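What Ezequiel told me about the old dirt track

March 28, 2024

I finally drove up to Markville to see Ezequiel Manzano. I had been putting it off since last fall. He lives in the same house he lived in when he raced, on the same road, and the garage still has his number on the side door. The paint has faded but you can read it: 308. He says he picked it because a tractor parts catalog was open on the counter when they asked him for a number, and that was the page.

If you have read this blog for a while you know I write mostly about short tracks in this part of the state, the ones that closed before anybody thought to keep records. Grotthorpe Speedway is the one I get the most mail about. It was a half mile of clay with a board fence on the outside of turns three and four and nothing at all on the outside of one and two. If you went off there you went down a bank into a bean field. Ezequiel went down it 2 times in one season and drove back up both times.

I asked him whether the drivers now could have raced there. He gets asked that a lot and he doesn't like the question much. His answer was that the good ones could drive anything, but that most of them have never had to fix a car at one in the morning and then sleep under it. He thinks that changes how you drive. You don't lean on another car if you are the one who has to straighten the axle.

He ran sprint cars for nine seasons and never had a sponsor worth the name. A feed store gave him fuel money one summer. The most he ever won in one night was $2,000, at Prumbridge, and he remembers it because the promoter paid him in small bills out of a tackle box and it took so long that his ride home left without him. He spent it on an engine. The engine lasted until the third race of the next year.

I had heard a different version of the Prumbridge race from Josphat Mfinanga, who crewed for one of the other cars that night. Josphat has always said the leader ran out of fuel on the last lap and Ezequiel was handed the win. Ezequiel says the leader slowed because he had a right rear going down, and that he had already pulled even with him coming off turn two. I don't have a way to settle it. The newspaper ran two paragraphs and spelled both names wrong.

We spent a good while on tires. People forget how much of the racing back then came down to what you could get. He bought used ones from the traveling teams when they came through, and grooved them himself on the kitchen floor with a heated blade. He could look at the clay in the afternoon, when the water truck had been around, and tell you what it would be like by the feature. Slick down low, a cushion against the fence, and a brown line in the middle that looked good and wasn't. New drivers always went for the brown line.

He talked less about the crashes. There was one at Grotthorpe that ended his last full season, when the car climbed a wheel on the front stretch and went over. He broke his collarbone and two fingers. He told me the part he remembers is the quiet afterward, with the dust still hanging in the lights, and then hearing his wife's voice over everyone else's. He was back in a car by the following spring but only ran when he felt like it.

Mercy Kioko, who has been scanning programs from the Grotthorpe years, sent me a stack of them before I went. I took copies along and he went through every one with a pencil. He corrected car owners, hometowns, and in one case the color of a car. He also put names to four people in a pit photo that Mercy and I had given up on. One of them was Jaiswal, the engine man, who built motors for half the field and would not tell any of them what he had done for the others. Ezequiel said you could ask him a direct question and he would offer you a sandwich.

I stayed the night at a motel near the highway and drove home by way of the speedway site. The bean field is still a bean field. You can find the bank if you know where to look, and there are a few fence posts left in the trees. The front stretch is under a storage business. I walked along the back for a while and picked up a piece of what might be old guardrail, then put it back.

The rest of the week went to ordinary things. Laundry, a dead battery, typing up the notes, which came to more pages than I expected.
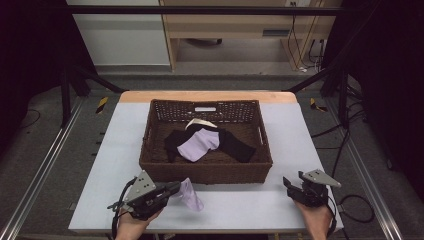
Socks and the wicker basket.

A few loose ends from the comments on my last post. Hamdia Ayele asked if the Prumbridge grandstand was the one moved to the fairgrounds. I think it was, or at least part of it, but I only have one person's word and he was a kid then. If anyone has a photo of it going down the road on a truck, I would like to see it.

Zdislava Kolář wrote to say her father flagged at Grotthorpe in the last couple of seasons and that she still has his notebook. She is going to copy out the pages with finishing orders on them. That could fill in most of what I am missing from the second half of the last year, including three nights where I don't even know who won the feature.

Ezequiel wants a correction made to my older post on the Markville drivers. I wrote that he sold his last car. He did not sell it — he traded it for a boat, and he still has the boat. I have fixed the post.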